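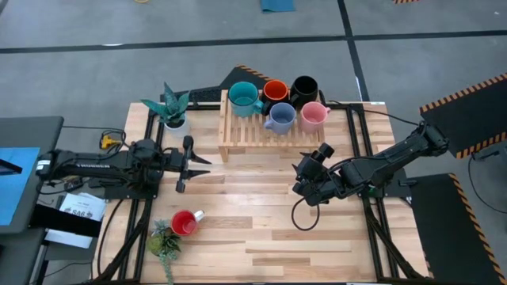

Dindonham cell, mug rack task. Red mug on its side on the tabletop, left arm's gripper open.

Ticket: Inus policy fails on tipped mugs after retrain
Opened by: Nanami Hirano
Component: Inus / bimanual / mug rack
Severity: 2
Status: resolved, follow-up open

Summary
The October checkpoint handles upright mugs as well as the old one did. With a mug on its side, the arm on the mug's side moves over it, stops above the handle and stays there until the timeout. The previous checkpoint picked up the same mugs most of the time.

Steps to reproduce
Load the October checkpoint. Lay one mug on its side on the left half of the table, handle toward the right. Leave the other mugs on the rack. Start the episode with the default language prompt.

Expected: left arm grasps the mug, turns it upright and sets it on the rack.
Got: hover, then timeout. No fault from either arm.

Log

9:10 am - Checked the obvious things first. Camera calibration is within tolerance, gripper force limits match the old config, and the controller isn't dropping commands. Rolled back to the old checkpoint on the same hardware and it grasps. So it's the model or the data.

9:45 am - Took both plants off the table in case they were a distraction. No change. Put them back so the layout matches the evaluation protocol.

10:30 am - Tried a different colour of mug in the same pose. Same hover. Tried the mug on the right half and the right arm hovers too.

11:20 am - Looked at the training set. The Jondura export should have 4,000 demonstrations. The loader reports 3,023. The missing 977 were thrown out by the D'Amico filter, the step that removes demonstrations with long pauses. It was switched on by default in the last release and I didn't catch it in the notes.

11:50 am - Went through the rejected list. Nearly all are tipped-mug demos. Operators slow down while they line the gripper up with the handle, and the filter reads that as idle time. The upright demos don't have that pause, so they all got through.

1:15 pm - Set the idle threshold to ignore pauses when a gripper is close to an object. Re-ran the filter and it kept the full set. Started a retrain on the same seed and schedule so the filter is the only thing that changed.

Result
Retrained checkpoint was run for 80 trials, half with a mug upright at the start and half with it tipped. The hover didn't come back in any of them. There were still failed grasps on tipped mugs, mostly where the handle was pointing down into the table, but the old checkpoint had those as well and they are tracked separately.

Note for the write-up: the data-size comparison in the draft used the filtered export. The drop we put down to having fewer demonstrations is really a drop in one kind of demonstration, and that table needs to be redone with a random subset of 3,023 as the control.

Follow-up
Loader should print a warning when a filter removes demos, with a breakdown by starting pose. Assigned to me.
D'Amico filter to be off by default for the mug rack task until the new threshold has been tried on the other tasks - waiting on review.
Old October checkpoint moved to the archive folder. Please don't use it for baselines.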